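# Open day at Findinetti

2024-08-23

Findinetti opened its demonstration kitchen to visitors for the afternoon, and 274 people signed in at the desk. The Brundent arm ran shelf work on the marble counter — reaching in among packages and setting them back. Truleo supplied the control software.

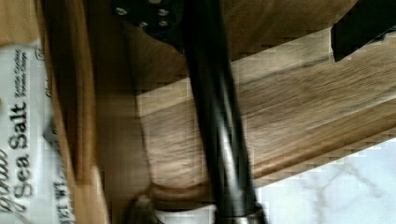 *At the wooden shelving, with a Sea Salt package close by on the left and the marble counter lower right.*

Each session was limited to 300 seconds, and the line stayed long until closing. Visitors could choose the item for the arm to go after. The Lương team answered questions at the next table and handed out parts lists.

The next open day is planned for February. Entry is free, but space is limited to 400.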